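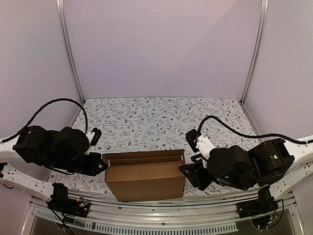
Infant room ratios, nap logs and the new parent app
Childcare Staff Lounge > Center Life
Started by crib_sheet, 14/02/2023

crib_sheet
Our center is moving to an app called Hukmont at the end of the month. Every diaper, bottle and nap gets typed into a tablet and goes straight to the parents. Until now we had clipboards. I have been in the infant room long enough to fill out a clipboard with a baby on each hip and the pen in my teeth, and I do not see the tablet improving on this.

Has anybody lived through the switch? Our director, Rosine Tanguy, says it will save us time. She has also said this about the label maker.

mashedpeas
We've had Ekel for two years. Same idea, different color buttons. You get used to it. The diaper part is fast once you find where they hid it. The nap part is where it falls down. You have to tap "asleep" and then "awake," and if you forget the second one the parents get a message that their kid has been sleeping for 14 hours.

crib_sheet
Did that happen to you?

mashedpeas
To a mom who happens to be an ER nurse. She took it pretty well after the first phone call.

tuesdaychild
I'm going to disagree with the mood in here. I'm a parent and a toddler room aide, so I see both ends of it, and as a parent I love it. I used to get a sheet of paper at pickup that said "good day!" and had banana on it. Now I know when she ate and I can plan dinner.
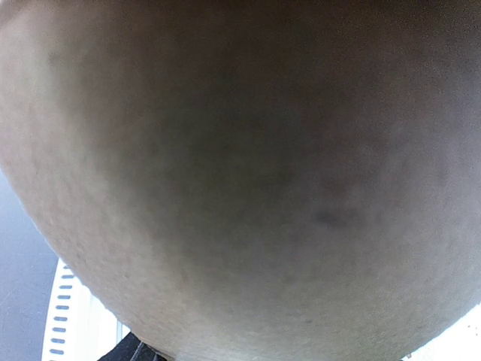 I'd also say the aides in our room who complained the loudest were the ones whose clipboards had been blank until five minutes before pickup. Not pointing at anybody on this thread.

mashedpeas
Feels a little like pointing.

oldroomfour
Blank clipboards aside, the question I'd ask is who's watching the babies while you're typing. State inspector asked us exactly that. My lead teacher, Femke Wuyts, told her "the same person who was watching them while I wrote with a pen," and the inspector wrote that down. With a pen.

What did help was one person per shift owning the tablet. Everyone else calls things out. "Theo, wet, 10:15." You sound like a short order kitchen but nothing gets missed.

crib_sheet
I like that. I'd like it more if we had enough people for one of them to own anything.

tuesdaychild
That's a staffing problem and you'd have it with clipboards too.

crib_sheet
Fair. I plan to blame the tablet anyway.

bibliography
Check whether you can turn off parent replies during the day. We were on Collado and you could. Then we switched to Ritov and you couldn't, or the office didn't know how, and one dad sent questions all through lunch. Were the peas organic. Was he sitting near the window. It all came up on the same screen as the allergy list, so you couldn't ignore it.

oldroomfour
Second this. Also get the allergy list on paper on the wall no matter what they tell you. Our wifi goes out when it rains.

mashedpeas
Ours goes out when somebody runs the microwave.

crib_sheet
Update: training was this morning. It was a video. The baby in the video sleeps when placed in the crib, so I have some doubts about the research. Replies can be turned off, but only by Rosine, and she has lost the login. I asked about keeping clipboards as backup and was told yes "for the transition," no end date given, so I ordered a lot of paper.

tuesdaychild
Give it until spring and you'll be defending it on here.

crib_sheet
If I do, check my pulse. Does anyone know if the screen survives applesauce?

bibliography
Screen yes, charging port no.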